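La papelera de cada uno

Imprimir | Enviar por correo electrónico

Llevo años trabajando en oficinas y en todas he visto la misma escena al final de la tarde: la papelera llena y, cerca de ella, un vaso de papel en el suelo.

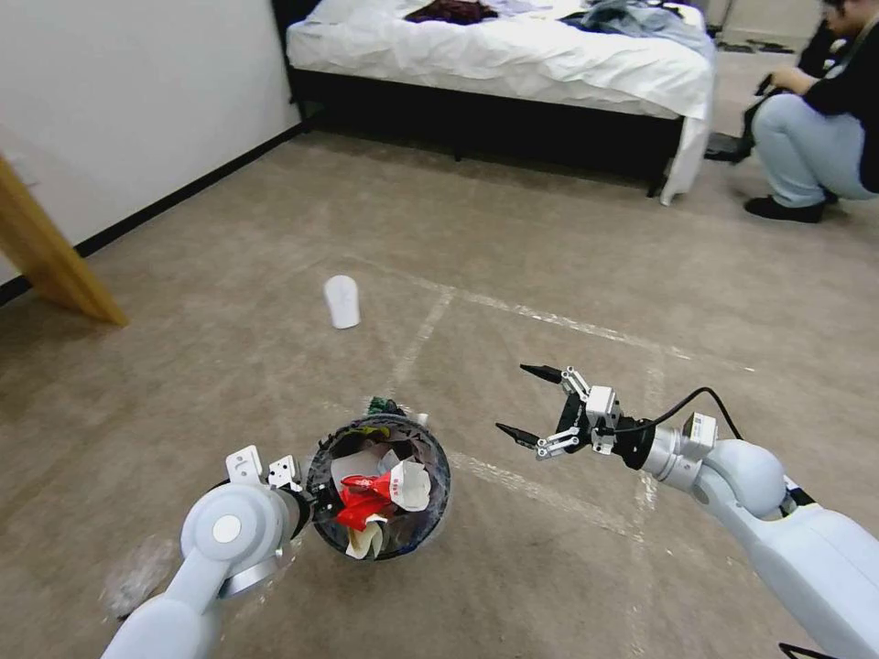 Un vaso de pie en la moqueta

Una papelera redonda de malla negra, con papeles arrugados, un papel blanco doblado y algo rojo y blanco encima, es un objeto que casi todo el mundo ha tenido junto a la mesa. El vaso blanco que queda de pie sobre la moqueta también lo conocemos. En mi experiencia, un vaso así puede pasar una tarde entera en el mismo sitio. La gente lo rodea. Si estuviera volcado alguien lo recogería antes, porque un vaso volcado parece un accidente y uno de pie parece que tiene dueño.

Defiendo en estas líneas una idea poco popular: las papeleras individuales deberían quedarse. En los últimos años muchas empresas las han retirado y han puesto en su lugar una estación de reciclaje por planta, con tres o cuatro bocas de colores y un cartel. La razón que se da es casi siempre que así se separa mejor. A veces se añade que la gente se levanta más y que caminar es bueno. No discuto la intención. Discuto el resultado que he visto.

Lo que pasó en nuestra planta

En el edificio de Herkari donde estuve hasta hace poco había 202 puestos de trabajo. Cada uno tenía su papelera, casi todas iguales, de rejilla, sin tapa y sin bolsa o con una bolsa fina que el personal de limpieza cambiaba por la noche. En julio las retiraron todas y colocaron 2 estaciones, una junto a los ascensores y otra al fondo, al lado de la cocina. La empresa que las suministró, Vakthorpe, dejó también unos folletos con dibujos de lo que iba en cada boca.

Durante las primeras semanas la separación mejoró, eso hay que reconocerlo. El contenedor de papel llevaba papel y el de envases llevaba envases. Después empezaron a aparecer cosas en las mesas. Un envoltorio debajo del monitor, servilletas dentro de una taza, una bolsa de plástico colgada del tirador de un cajón que hacía las veces de papelera clandestina. Yo mismo tuve una de esas bolsas. La escondía detrás de la cajonera y la vaciaba cuando me acordaba, que no era cada día.

Y luego estaba el suelo. El suelo es donde se deja lo que uno piensa recoger más tarde. Antes, un vaso en el suelo estaba al lado de una papelera y bastaba con estirar el brazo. Sin papelera, el vaso en el suelo obligaba a hacer un viaje, y la gente esperaba a tener varios motivos para levantarse.

Lo que cabe en una papelera pequeña

Se dice contra la papelera individual que lo mezcla todo, y es verdad. En una papelera abierta caen el vaso del café, el borrador de un informe y el papel de un caramelo. Pero también es verdad que lo enseña todo. Al no tener tapa y estar a la altura de las rodillas, cada cual ve lo que tira. Yo dejé de usar vasos de papel el invierno en que me fijé en que la mía se llenaba casi solo con ellos. Con la estación de la cocina no me habría enterado, porque allí mis vasos se mezclaban con los de toda la planta.

El tamaño importa. Los modelos grandes invitan a olvidarse. El catálogo de Molimau ofrecía uno de pie, altísimo, que según el responsable de compras iba a ahorrar recogidas. Lo probamos en la sala de reuniones. Como nunca parecía lleno, no lo vaciaba nadie, y al cabo de un tiempo olía a plátano. Una papelera pequeña se llena pronto y avisa: cuando los papeles asoman por el borde, toca vaciarla.

La malla también tiene su mérito, aunque entiendo a quien la detesta. Deja pasar las migas y las virutas de lápiz, y si alguien tira un vaso con un dedo de café dentro, la moqueta lo paga. Hay que forrarla o tener cuidado. A cambio pesa poco, se coge por el borde con una mano y se vuelca en un saco sin mancharse las mangas. He usado papeleras de plástico macizo, de metal con pedal y una de cuero, regalo de empresa, que daba pena ensuciar. Sigo prefiriendo la de rejilla.

El trabajo de quien la vacía

El argumento que más respeto es el de la limpieza. Vaciar una papelera por puesto lleva tiempo, hay que agacharse muchas veces y el que se agacha no es el que ensucia. Si de verdad se quitan para aliviar ese trabajo, me parece una razón seria. Lo que ocurrió en nuestro caso es que, al desaparecer las papeleras, se recortaron también las horas del servicio, de modo que menos personas tenían que recoger lo que quedaba por mesas y rincones. Se alivió la factura.

Hay una solución intermedia que vi en Yatsenko, una imprenta con oficina en la planta de arriba. Allí cada uno conserva su papelera y la lleva él mismo a la estación cuando está llena. El equipo de limpieza vacía las estaciones y friega, y no toca nada que esté debajo de una mesa. Al principio hubo quejas, sobre todo de los que más tiraban. Cuando fui a verla llevaba tiempo funcionando así y las papeleras estaban en su sitio, unas más limpias que otras.

Ese reparto me parece justo. El gesto de coger la papelera y volcarla es corto, y al hacerlo uno ve qué había dentro y puede apartar el papel de lo demás. La separación se hace una vez, delante de los contenedores, con todo a la vista. Pedir que se haga quince veces al día, residuo a residuo y con paseo incluido, es pedir demasiado a gente que está pendiente de otra cosa.

Sobre el vaso

Queda el vaso del suelo, que no se resuelve con ningún modelo de papelera. Tener una a pocos pasos ayuda, pero no garantiza nada – yo he fallado el tiro muchas veces y he seguido sentado. Para eso solo conozco una norma, la que teníamos en casa de pequeños: quien lo ve, lo recoge, sea de quien sea. En una oficina cuesta más, porque recoger lo ajeno se toma a veces como un reproche. Creo que habría que empezar por ahí, antes de gastar en más estaciones y más carteles.

Imprimir | Enviar por correo electrónico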